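検索 キーワードを入力 検索する

カテゴリ:登壇メモ / インテリア・内装 / 色と塗装

「落ち着いたグレーベージュ」を疑う
色見本と実物のあいだで起きること(話者用ノート)

2024/05/24

【冒頭。スライド1】

まず自己紹介は短く。内装の色の相談を受ける仕事、とだけ言う。社名の由来の話は前回長くなったのでやらない。

最初に会場に聞く。「ご自宅の壁か天板の色を、商品名で言える方」。手はあまり挙がらないと思う。次に「買うときは商品名を見て決めた方」。こちらは挙がるはず。挙がらなかったらそのまま進む。

今日の話の中身は単純で、グレーとベージュの中間、いわゆるグレージュとかトープと呼ばれている色の売られ方が、どうにも信用できないという話。色そのものが嫌いなわけではない。自宅の洗面所もこの系統にしてある。気に入っているかと聞かれると、返事に少し困る。

【スライド2 言葉の問題】

「トープ」はもともとフランス語でモグラのこと。モグラの毛の色。なのに、各社の見本帳を横に置くと、茶色に見えるものも、紫がかったものも、ほとんど墨色のものも同じ名前で載っている。モグラにもいろいろいる、と言われればそれまでだが、発注書に書く言葉としては困る。

ここで Judley の見本帳と Uleck の見本帳を出す。どちらにも「ウォームトープ」がある。並べて回覧。折り目のところで持ってもらうよう頼むこと。April の回で角が取れた。
(↑「四月の回」と言う。メモの英語をそのまま読まない)

Judley のほうは、私の目には赤い。Uleck のほうは緑に寄っている。担当者に聞くと、どちらの会社も「暖かみのある中間色です」と答える。暖かみとは何か。赤いことなのか、黄色いことなのか、暗いことなのか。聞いても答えはだいたい「お客様に人気です」で終わる。人気の話は聞いていない。

「くすみカラー」も同じ棚に入れておく。くすんでいるのは彩度が低いというだけの話で、どちらの方向に低いのかは何も言っていない。

【スライド3 小さな見本は嘘をつく、と言われるが】

よくある助言に「大きい見本で見ましょう」というのがある。間違いではないけれど、私はこれだけで済ませる講師を信用していない。大きくすると別の問題が出てくる。

名刺くらいの見本では、一枚がひとつの色に見える。面が広くなると、光の来る側と来ない側とで差がつく。艶のない仕上げならムラは出ない、という説明を店頭で何度も聞いたが、艶消しで消えるのは主に映り込みで、明るさの傾きまで消してくれるわけではない。このへん、塗装の方がいらしたら後で補足をお願いする。

次のスライドはしばらく黙って見てもらう。

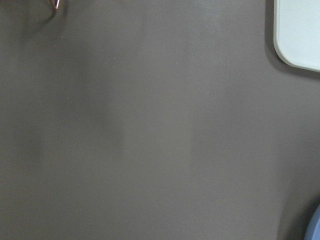

図1 艶のない暗いトープグレーの天板。左と下は茶、右へ行くほど冷たく明るい

問いかけ。「この面から一点だけ拾って色番号にしろと言われたら、どこを取りますか」。

茶色いグレーだと言う人と、ただのグレーだと言う人に分かれるはず。分かれたら、それぞれにどのあたりを見て言ったか尋ねる。分かれなかったら、画面の片側を手で隠してもらってもう一度。それでも全員一致なら、今日は運が悪かったと言って次へ。

答えは用意しない。用意するとそこだけ覚えて帰られる。

質問が出そうなところ。「本当の色はどちらですか」。これには、本当の色という言い方をいったんやめませんか、と返す。決まった光の下で測れば数値は出る。ただ、その決まった光で暮らしている人を私は知らない。数値は塗料を作る人どうしの約束としては役に立つ。住む人の満足を請け合うものではない。

【スライド4 画面の色】

写真で色を選ぶ人が増えた。見積もりの前に画像が送られてきて「この色で」と言われる。カメラは白を勝手に決めるし、画面は明るさを勝手に変える。中間色はそのどちらにも弱い。真っ赤な壁なら多少ずれても赤だが、グレージュは少しずれただけで隣の名前の色になる。

Homley のシミュレーターの話をここで。部屋の写真を入れると壁の色を差し替えてくれる。手軽だし、画面の出来はいい。出来がいいのが困る。面が端まできれいに同じ調子で塗られて、家具の影だけがそれらしく残る。出力は横1536、縦960。この大きさで見て、納得して、判をつく。部屋の壁はその画面の外にも続いていて、窓も照明もある。

担当の方に「朝と夜の差は出ますか」と聞いたら、時間帯の切り替えボタンを見せられた。夜を押すと全体が橙色になった。うちの夜はあんな色ではない。照明の種類を選ぶ欄は見当たらなかった。今後つくのかもしれないし、つかないかもしれない。悪口にならないように、声の調子に気をつける。便利な場面として、色を何十も候補に挙げてしまう人が数を減らすのには向く、と一言添える。

【スライド5 名前のついた「法則」について】

配色の本に必ず出てくる、面積の割合を決めて色を配る法則。基調の色、次の色、差し色、というあれ。あの割合がどこから来たのか、私なりに遡ってみたが、本が本を引いているだけで、途中から出典が消える。だから嘘だとまでは言わない。出典が見つからないものを法則と呼ぶのは早い、というところで止めておく。

「グレージュなら何にでも合う」も同じ。合わなかった例を持ってくるのは簡単で、黄みの強いオークの床にピンク寄りのグレージュを合わせた部屋を見ればいい。床が急に古く見える。床は何も悪くない。

「飽きがこない」。これは確かめようがない。飽きた人は塗り替えるか、我慢するかしていて、どちらも店のアンケートには答えない。私は我慢している側。

「汚れが目立たない」。これは場所による。キッチンの天板で暗いグレーにした場合、粉ものや水垢の白い跡はむしろ拾う。明るいベージュならコーヒーを拾う。どの汚れが多い家かを先に聞かないで目立つ目立たないを言っても仕方がない。

【スライド6 Danladi の展示室でやった見比べ】

時間が押していたらここは飛ばす。

同じ塗料を同じ日に塗った板を2枚、片方は窓際、もう片方は奥の電球の下に置いて、来た人に「どちらが高い塗料だと思いますか」と聞いた。窓際を指す人が多かった。理由を尋ねると「深みがある」。電球の下を指した人の理由も「深みがある」だった。

これをもって何かが証明できたとは思っていない。聞き方が誘導になっている。高いほうがあると言われれば、人は選ぶ。やり直すなら、値段の話をせずに聞く。それでも「深み」という言葉の便利さはわかってもらえると思うので、話としては残す。

展示室の人からは、次は違う塗料でもやりたいと言われた。返事はまだしていない。

【スライド7 ではどう選ぶのか】

疑ってばかりで帰すわけにもいかないので、自分がやっていることを言う。正解としてではなく、手順として。

候補は3色まで。それより多いと、比べているうちに最初の色の印象が動く。

板に塗って、その部屋に置く。天板なら寝かせる。壁なら立てる。向きを間違えている人が本当に多い。床に寝かせた見本で壁の色を決めると、貼ったあとで暗いと言われる。

朝、昼、照明をつけてから、と時間を変えて見る。そのたびに色の名前を言わずに感想を書く。「靴下みたい」「湿った砂」でいい。あとで読むと、商品名よりよほど思い出せる。

隣に白い紙を置いてみる。それから、床か建具の端材。白だけだとどんな中間色もそれらしく見えてしまう。

決めた色は、商品名のほかにメーカーの番号と、塗った日と、艶の程度を控える。名前は変わる。Uleck では昨年まで「ウォームトープ」だったものが、今年の帳面では別の番号についている。番号を控えていなかったお客様の補修で、ひどく手間取った。

【質疑の備え】

「流行は終わりますか」 → わからない。終わると言い続けている人も、終わらないと言い続けている人も、いつかは当たる。

「賃貸だとどうすれば」 → 布と照明。電球の色を変えるのがいちばん先。壁に貼るシートの話を振られたら、剥がすときのことを管理会社に確認してから、とだけ。商品名は出さない。

「おすすめのグレージュを一つ」 → 断る。床の写真も見ずに答えたら、ここまで話したことと合わない。食い下がられたら、終わってから部屋の向きと照明を聞く。

「白ではだめですか」 → だめではない。ただし白の見本帳のほうが、もっと厚い。

見本帳の回収を忘れない。Judley のは借り物。

タグ:グレージュ 色見本 天板 壁の色 講演メモ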